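Refurbished Office Tower, Dell Board, Side Panel Off for Inspection
Posted in July by the Stallport bench desk

We sell these towers because people keep asking for them, and they are fine for what they are. Please read the whole page before you order. Most of our returns come from buyers who stopped at the price.

The seller's sheet that came with this lot called it "like new." We don't use that phrase. A used office computer has spent years under a desk, and the best anyone can say is that it was opened up and looked at. We do that with every unit. We don't replace parts that still work, and we don't repaint cases.

What you get is a Dell motherboard in a metal case with the power supply fitted. Drives hang in a cage low in the case, on blue carriers. Memory and storage vary from one unit to the next, so go by the label on the box you receive and ignore any figures you find on resale sites for "the same" machine. There is no such thing once a computer has been through two or three owners.
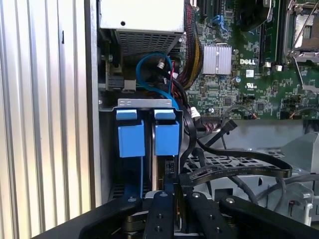

Cables are the part I would worry about if I were buying. Power leads get tugged, SATA plugs work themselves half out in shipping, and then somebody writes to us that the drive is dead. Push every plug home before you switch it on. If it still won't find the drive, try another SATA cable, which costs next to nothing, and then write to us.

As for upgrades, be careful. Forum posts will tell you that any graphics card goes in any tower. Measure the space, check the power supply label, and add up what the card wants. A card that asks for a 700 watt supply is a poor match for an office tower, whatever the Turora adapter kit claims on its packaging. We tried that kit and stopped stocking it. The Birkett drive rails are decent but you probably don't need them, as the original carriers do the job.

I am also doubtful about "silent" fan swaps. Dust is usually the trouble - clean the vents first and see if you still want to spend the money.

Warranty is 30 days, parts only. Shipping damage has to be reported within 2 days with the packing kept. We don't cover software, and we won't guess over email whether your favorite game will run.

Stock number 1672. Sold as a tower only, no monitor, keyboard or mouse. Pickup from the Stallport counter is open until 5 p.m.

Copyright Valtulia Surplus Computers | Contact the Stallport counter | Returns | Back to top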